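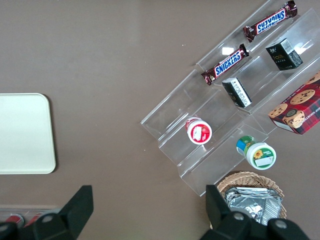 Clear tiered stand with a Snickers on one of the upper rows, wicker basket just below it

Small shop wine shelf – stick with the low-intervention stuff or give the space back to snacks?

hillside_pantry
Hello all, I've been reading along since March and finally have something to ask. I run a little corner grocery (groceries in front, sandwiches at the back, and a single wall of wine that I'm far fonder of than my accountant is). Two years ago I started swapping the usual labels for wines farmed without sprays and made with very little added, mostly from an importer called Bindov, plus 3 reds from a grower named Krishnan who drives them over herself, bless her. They're lovely. The trouble is that they move slowly, and last quarter the whole wall brought in $2,797, while the candy and chips by the register did better than that without anyone having to explain a thing about them.

My sister wants me to cut the wall in half and put in more snacks. I want to keep going, but I'd love to hear from people who've been through this. What did you do to get ordinary weeknight customers to pick up a bottle they'd never heard of?

corkandkettle
Welcome! Oh, I feel this one. We had the same slow patch in our second year and I was ready to pack it in. The thing that helped most was opening a bottle in the late afternoon, around 5, when people come in for bread and are already thinking about supper. Small pours, no speech. I used to give a whole talk about soil and wild yeast, and I could see folks looking past me at the door, poor things. Now I say "it's light and a bit tart, good with chicken," and that does it.

What are your prices like? If everything starts over $25, I think that's your answer right there.

hillside_pantry
Most of it sits between $22 and $34, so yes, you may have found me out. Bindov does have a cheaper white but I wasn't wild about it when I tasted it. It was a warm day and I'd been unloading the van, so maybe it deserves another chance.

oldvinejim
I'll be the grump, with affection. I sold wine for a long time and I never saw farming method sell a bottle to anyone who wasn't already looking for it. Most people want red or white and something that tastes the way it did last time, and these wines often don't. One case is wonderful and the next one fizzes. If I had your wall I'd give the organic bottles one good shelf at eye level and fill the others with dependable things under $15. You can love a wine very much and still not need 4 shelves of it.

Esperanza Schumacher
Jim, I always enjoy your posts and I'm going to disagree with nearly all of this one! I'm in a small town, not a fancy one, and our organic bottles are better than half of what we sell now. It did take a while. What I'd push back on hardest is lumping everything together. Certified organic and "natural" are two different things, and plenty of organic wine is as steady as anything else on the shelf. The fizzy surprises come mostly from the no-sulfite end. I keep a couple of those for the folks who ask for them, and the rest is clean, simple wine that happens to come from well-kept vineyards.

Hillside, which are yours? If Bindov is sending you mostly the wild ones, ask for the other list. Importers usually have another list.

oldvinejim
Fair point on lumping them together, and I'll take it. I still say half the wall is too much for a shop that sells sandwiches. Your town may have more curious drinkers in it than mine did.

hillside_pantry
Esperanza, you've sent me off to look, and it's mostly the no-sulfite ones. I hadn't thought of them as a separate group at all, I just bought what I liked when the rep came by with his bag. I'm going to write to them tonight and ask what else they have.

kamil_ch
Kamil Charvát here, I make a little wine and mostly sell to shops your size, so take this as coming from the other side of the counter. Please do tell your growers when something is slow. I would much sooner hear it and send a mixed case than find out a year later that you dropped me. Krishnan sounds like somebody who'd say the same if she's driving the boxes over in person. Ask her if she'd come and pour one evening. People are very kind to a grower standing in front of them, and they remember the label afterward.

Also, check where the wall is! Is it near a window or the sandwich oven? Low-sulfite bottles don't like heat, and a few of the odd ones Jim is remembering may have been cooked on the shelf.

hillside_pantry
Oh dear. The top shelf gets sun from lunch on. I'm moving those bottles before I do anything else.

corkandkettle
Kamil is right about warmth, we lost most of a case of pink that way. And a thought about the snacks, if your sister will stand for it: put them together. We have a little wooden crate with salted nuts, dark chocolate and one red, and a card with a price for the three. It sells mainly to people on their way to somebody's house who forgot to bring anything. I can't say it works in every shop but I fill it up again a lot.

dry_run_dana
Agree with the bundles, less sure about the free pours. Please look up your license before you open anything. In my state a grocery needs a separate tasting permit, and I was fined $900 for not having one. I'm still sore about it, you can probably tell. It may be perfectly fine where you are, but a phone call is cheap.

corkandkettle
Dana, good catch, I should have said that. We do have the permit and I'd forgotten it was ever a chore.

hillside_pantry
You've all been so generous, thank you. I've called the licensing office and left a message, and Krishnan has already said yes to coming by if the answer is good (she offered to bring cheese too). Bindov wrote back and there is another list, Esperanza, and it's longer than the one I've been buying from, with a red I could put out at $16. My sister has agreed to leave the wall alone until summer, apart from the bottom shelf, and that one's going to chips.

oldvinejim
Bottom shelf to chips is a sound start. Let us know how the $16 red does, and if it fizzes I'd like a phone call.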